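Subject: Re: Rehabbing a 1960s drop-leaf, veneer or solid?
List: Gosteck furniture makers and menders

On the list, someone in the Kuusk workshop wrote:

> I picked up a drop-leaf table for 50 dollars and the top is a
> mess. Rings everywhere and a long scratch across one leaf. The
> underside has a paper label that says Liven but I can't find
> anything on them. Is it safe to sand? I can't tell if it's
> veneer. Also one leaf sags when it's up, maybe half an inch at
> the outer edge. Would you fix that first or do the top first?

Oh, I love these tables! I've done 2 of the Liven drop-leafs and both were a pleasure. Mine were veneer on the center section AND the leaves, with a solid edge strip glued all the way around, so please put the sander down until you've checked yours. Take a leaf off and look at the end of it under a bright lamp. If the grain on the face runs over the end and keeps going, you have solid wood. If you see a thin line just under the face (mine was about as thick as a business card), that's veneer, and 80 grit will go right through it before you've had time to swear.

I'd fix the sag first. On both of mine the leaf was fine and the trouble was in the support. The little wooden slide that pulls out from under the top had worn down on its upper side, so the leaf had nothing to rest on until it had already dropped. I glued a strip of maple on the slide and planed it a shaving at a time, trying the leaf after every couple of strokes. So satisfying when it comes up level! Check the hinge screws while you're down there. If they spin, plug the holes with hardwood and drill again. Longer screws are a bad idea, ask me how I know (there's a tiny brass point in the top of my first one, right where the butter dish goes).

For the rings, try this order and stop when you like what you see:

1. Clean it. Mineral spirits on a rag, changing the rag often. Years of polish came off mine and half the rings went with it.

2. Rub what's left with 0000 steel wool and paste wax, with the grain, light pressure. I use the Fumico dark wax, which hides a lot in a brown finish. Have a tray or something for the used wool so the bits don't end up all over the bench. 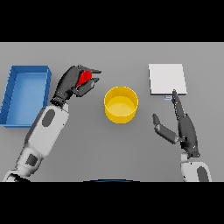 3. If you still have white rings, wipe on a very little denatured alcohol with a barely damp pad. Quick passes, and let it rest between them. Try it on the underside first!

The long scratch I'd leave until the end. A wax stick may be all it needs.

Please post how the leaf comes out. I have a third one waiting in the garage, 23 inches wide with the leaves down, and I'd love to know if your slides are the same as mine.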